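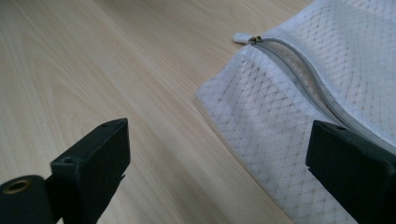 Branislav Doležal wrote back in under an hour to say I'd paid too much, that the fingers are just printed parts with a few inserts in them, and that he could have put together the same thing in his garage for the cost of the screws and the cameras. OK. Maybe he could. He hasn't though, and I had laundry to record.

So, the Madutus kit. Quick write up, because three of you asked and I keep answering the same email.

What you get for 1,867 dollars: the pair of hand-held grippers, a camera for each, cables, a case with foam that already smells, and a year of Rolia, the service that takes the recordings and turns them into something you can train on. No robot. People miss this. Ilir Georgiev missed it and was pretty upset on the phone. You hold the grippers yourself and do the chore, and the arm comes later, from somebody else, with its own invoice.

Shipping was quick. Came from the Štefanec warehouse, two boxes, one of them open at the corner but nothing missing.

Set up

Manual says thirty minutes. Took me most of a morning. The calibration sheet has to be printed at exactly full size and my printer had other ideas. Then the Litwood app (separate download, seperate login, why) would see the left gripper and lose the right one, every time, until I swapped the cables over. Haven't had it since. Don't know what was wrong.

After that it's fine. Press, wait for the beep, do the thing, press again.

In the hand

Lighter than they look in the shop pictures. The squeeze is good, smooth all the way, and it doesn't fight you at the end like the old Litwood ones did. After an hour my thumb hurt. After two I was making excuses to go get coffee.

Soft stuff is where I wanted to test it, so cloths, a mesh bag with a zipper, a basket. Rigid things any gripper can do. Cloth is where you find out if the fingertips are any use. These are OK - thick fabric no problem, you pinch a corner and it stays pinched. Thin fabric slides. I got better at it by going in lower and flatter, almost scraping the table. Zippers are slow. You need to get hold of the tab and keep the bag from coming along with it, so that's both grippers busy, and your wrists end up in odd places.

And the cables. The cables! They want to go everywhere you want to go. I'd pay more for a wireless pair and I told support so. Answer was "noted".

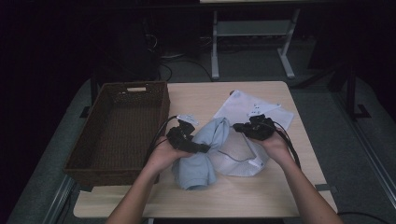
The Rolia part

Upload is drag and drop, and then you wait. First batch was 108 recordings and I had the report back before dinner. It gives you a page per recording with the path of each hand and a green or red dot. Red means tracking got lost someplace. Click it and it jumps to the spot, which I like a lot, would be happy with only that.

What it's picky about:

Going too fast. Slow down more than feels natural.
Arms crossing. When one arm reaches across in front of the other gripper's camera, that camera sees mostly sleeve and the dot goes red.
Plain tabletops. Pale wood with nothing on it gave me more trouble than I expected, I put a few bits of tape down and it seemed to help a little. Not tested properly.

The arms thing is the one to plan for. Reaching across is just how people do laundry, I do it without thinking. Ľubica Kopecký says leave those in because real life is like that, and she may be right, but then you pay for processing on recordings that come back red. Your call.

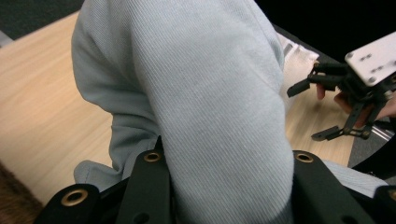 Arm in the way, other gripper off to the right.

Money again

The year of Rolia is included, then it's per recording, and the price page is a mess. I've kept some 1,410 recordings so far, everything counted, and by my math I would've spent more on processing than I'd like if the free year wasn't there. Renewal comes up in December. Will decide then.

Would I buy it again

Yeah, probably. If you've got somebody handy around who can print and solder, build your own and put up with the software. If you're like me and want to be recording by the weekend, the kit does it. The 2 things I'd ask them to fix are the cables and the login. Softer pads for thin fabric too, now that I'm writing it down.

Spare fingertips are sold in pairs only and they were out of stock when I looked, so order them with the kit.

Boonsong Limsakul asked if they work left handed. You're using both hands the whole time so I never noticed, but the record button is on the right one. Might be annoying. Will look for a setting and update this if I find it.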